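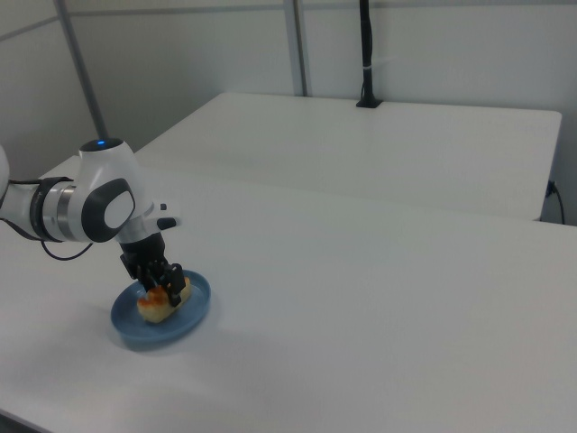 Piece turns a little on the plate when the gripper lets go

Manee Limsakul
member, shared workshop Naselero

I am trying to teach our arm one simple job for the open evening in August: take a small food piece from the white table, put it on a plate, go back to the start. The picking is good now and I am quite proud of it. My trouble is the last second. With the fingers closed on the piece and the blue plate under it, as you can see it, all looks correct to me, and the piece lies along the plate and not across the rim. Then the fingers open, and when the arm goes up the piece has turned. Sometimes it is only a little, sometimes so much that one end is near the rim. I wish it to lie straight, because after this one there should come a second piece next to it, and there is no space if the first one is turned.

What I have tried already:

Slower opening. It helped a little, I think, but I did not measure it well.

A lower release height. When I go too low the arm stops with a force error and I have to reset it, so I do not like to go lower without knowing what I do.

A different plate. It was the same with a flat one.

I made 63 runs with the same program and wrote down the result each time. In 19 of them the piece was turned more than I can accept. I could not find a rule in it. In the morning it is not better than in the evening.
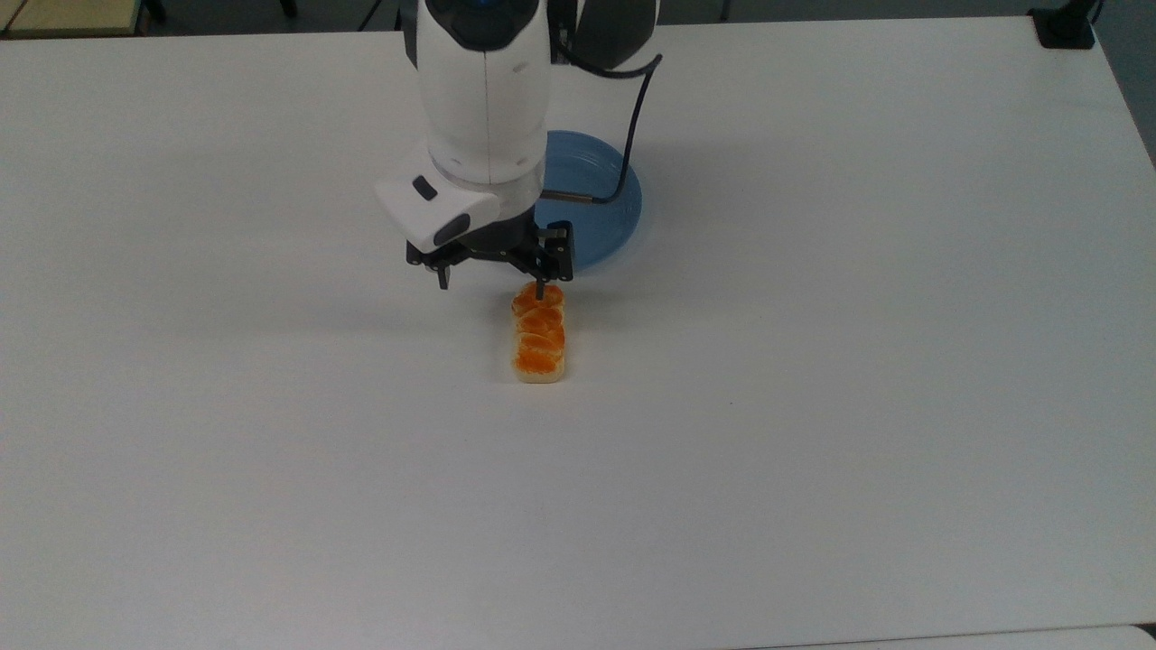

The program is written in Tonitz blocks, so I can change the position, the speed and how wide the jaws open, but I can't easily add my own code. For the pick I open the jaws to the widest value, come down, close, wait half a second, lift. For the release it is the same in the other order. The camera on the wrist is used only for finding the piece on the table. It does nothing at the plate; the plate position I taught by hand.

My questions are, is this a problem of the release or is it already wrong at the pick? And is there a usual way to let go of something so small? I am a beginner with grippers. My work is with sewing patterns, so please explain with normal words if it is possible.

Masanobu Hirano

I had the same thing with soap bars, so I write what I found. It was both, pick and release, but the pick was the bigger part.

Two jaws close at the same speed, but the object is almost never exactly in the centre between them. One finger arrives first and pushes the object until the other finger arrives too. If the first finger pushes at the middle of the object, it slides sideways and stays straight. If it pushes near one end, the object turns. You don't notice it because it is turned only a few degrees and the fingers hold it well. On the plate you notice it, because now you compare it with something.

So please make this test before you change the release. Pick the piece, lift it 10 mm, put it down again on the table at the same place, open, go away. Lay a strip of paper tape along the long side before you start. If it is already turned against the tape, the plate has no fault. Repeat the test without the lift, only close and open. The difference between the two tests tells you how much comes from letting go.

Also check where the fingers are when they come down with the jaws at the widest. With a big opening it is easy to be well off the centre and think it is fine, as there is so much room. A finger that comes down on top of the piece can tip it before the jaws even start to close. I would open only 8 mm wider than the piece. Then you are forced to teach the position properly, and the way for the first finger is short.

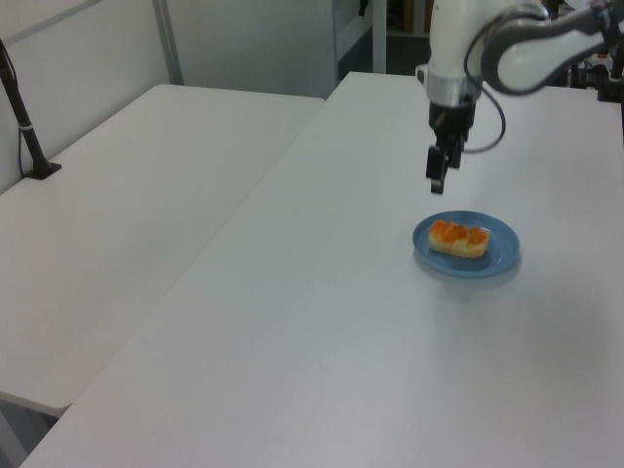
For the release I use two steps. First open a very small amount, just so that the fingers don't press any more. Wait one second. Then open the rest and go up, straight, with no sideways movement in the first part. In many block programs the arm begins the next move while the jaws are still opening. If Tonitz has a block like "wait until gripper is finished", put it there. If it does not, a simple pause will do the same.

About the height: do not go lower. If you get a force error, the piece is touching already, and pressing it on the plate makes it jump when you open.

Eugeniusz Cieślak

Put some rubber on the fingers. It solved everything for me.

Ásdís Vigfúsdóttir

I would be careful with the rubber. It is good for the holding, but for the release it can be worse, as one side sticks a bit longer than the other and pulls the piece with it. I had this with the soft pads from Nuvier, the thick ones. With the thin ones it was acceptable. If it will be eaten afterwards, you have to think also what the pads are made of and how you clean them.

The tape test of Masanobu is a good one. I would add only that you should turn the piece around for half of the runs, end for end, and write down which way it lay. If the turn changes direction together with the piece, then the shape of the piece is the reason. If it is always turned in the same direction, the gripper is not square to the table, and you can correct this in the wrist angle.

Manee Limsakul

Thank you to all. I made the tape test after dinner. Only closing and opening already turns the piece, always in the same direction, so I think Ásdís is right with the wrist angle and Masanobu is right that it begins at the pick. I found the "wait until finished" block also, it was in the menu for tools and not in the menu for the gripper. Tomorrow I will correct the angle first and leave the rest as it is, and then I make the runs again.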